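Re: [linen-store] Fold width for mixed stacks, and where denim goes

From: Bảo Từ
To: linen-store list
Subject: Re: [linen-store] Fold width for mixed stacks, and where denim goes

On the first question, I would settle the width before anything else. Replies to the rest are under each point.

> We have the Ritholm shelving in now and the
> shelves are deeper than the old ones. I have been
> folding everything to the width of a dinner plate
> and the stacks still lean after a week or so.
> Is it the fold or the height?

Both, but mostly the fold. A stack leans when the thick side of every garment faces the same way. With a shirt the collar end is thicker than the hem end, and by the tenth shirt the difference is easily a finger's width. Turn each one half a rotation from the one under it and the stack stays level. I stop at 10 items for cotton and go lower for knits, which compress unevenly and push the pile sideways.

Width: take it from the shelf and leave the plate out of it. Measure the clear width, divide by the number of stacks you want, and take off two fingers for each gap. Cut a piece of stiff card to that size and fold round it, then slide it out. I have used the same card since December and only the corners have gone soft.

> Second thing. Driltura sent us the fold sheet that
> came with the Essien boxes and it says to sort by
> colour first and weight second. That seems
> backwards to me.

It is backwards for storage. Colour first makes sense if you are laying things out for someone to choose from. On a shelf, weight goes first, heavy at the bottom, then type, then colour if there is any patience left. The one exception I make is for darks, which I keep in their own stack. Lint from a towel shows on black and navy and does not show on much else.

> Last one, what do you do about denim? Mine will
> not stay folded.
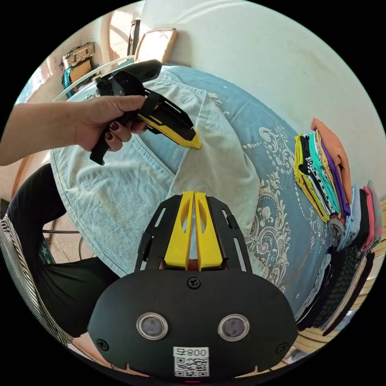
Denim is best laid out flat on its own before any fold is made, with the seams lined up by hand and the pocket edges pulled straight. The stitched seams are the stiffest part, so if two of them cross inside the fold the garment springs open again. Offset them slightly and it will lie down. A round table is a nuisance for this, there being no straight edge to square against, so I work from the side seam of the garment. Keep the finished stacks to one side and the darks separate, as with the peach-orange piece on top of the upper stack and the black and navy ones lower down, and leave the middle clear for whatever is being folded. A tablecloth helps too: on a bare top the lighter fabrics slide about while you are trying to line up an edge.

For trousers, fold lengthwise once, tuck the crotch point in so that the outer line is straight, then fold in thirds from the hem. Do not fold in half and half again. That puts four layers of waistband side in one corner, and you are back to leaning stacks.

Has anyone tried the Starnia dividers on shelves this deep? The clip is listed for thinner boards than mine and I would like to know whether it opens far enough before I order 2 of them.

Bảo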